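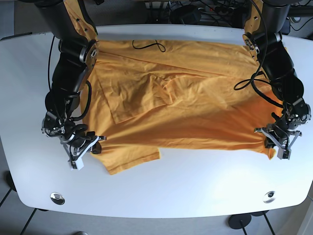
*Page last changed: Saturday, 4:12 pm · 2 replies · 1469 views*

# T-shirt folding by teleop: how do you keep the demos consistent?

**posted by luangrath_bench**

Hi all! I've been teaching a two-arm setup to fold T-shirts by remote control and I am having way too much fun with it. I drive both arms from a pair of hand controllers, everything gets logged in Ondex, and so far I have 31 demos of the same job: one orange-yellow shirt on a white table, start crumpled, end folded.

My trouble is the middle of the task. Once both grippers have the shirt by its ends, and there's a flap already turned over in the center, I never do the same thing twice. Sometimes I pull it tight first and then fold. Sometimes I let go on one side, smooth out the diagonal creases, and grab again. All of these get me to a folded shirt in the end, but when I train on them the policy dithers. It pulls a bit, lets go a bit, pulls again, and then just hovers there.

Should I throw out the odd ones? Record a lot more? I'd love to hear how other people do it – especially anyone working with cloth!

---

**skadley_sam_ple**

Great project! Cloth is my favorite thing to teach and you've hit the classic problem. Your policy is seeing two or three different plans from nearly the same starting point, and it's averaging them.

What worked for me:

- Write the fold down as steps before you record anything. Mine is taped next to the controllers. "Both ends, pull until the big ridge flattens, lower, release left, release right." If I go off script I stop and delete the take.
- Keep your recoveries, but make them on purpose. I start some demos from a bad state (hem flipped under, one corner hanging lower) and show the fix. Those are the most useful ones I own.
- Slow down at the grasp and release. If you pause for ages while you think, though, trim it. The robot will learn to pause too, and very faithfully!
- Check your cables. A loop lying on top of the shirt can snag when you lift, and it will sit somewhere a little different in every demo.

I got a shaky fold early on and a good one at 711 demos, all with the same written steps. You may need fewer if your shirt always starts in a similar heap. I wouldn't throw out your first 31 yet. Sort them by which plan you used, train on the biggest group, and see if the hovering goes away. It's a quick test and really satisfying to watch.

One more thing, get a second shirt in there before long. A thicker one hangs completely differently.

---

**foldsonly**

more data. also what controllers are those, Zisex? mine drift after an hour and I have to re-zero them

---

**luangrath_bench** (original poster)

Yes, the Zisex ones, and mine drift too! I re-zero at every coffee.

Sorted the demos last night. The "pull tight first" group is the biggest, so I'm training on that now. Steps are written up and stuck to the monitor, and I've moved the cable ties farther up the arms. Will post the result – I can't wait to see it try!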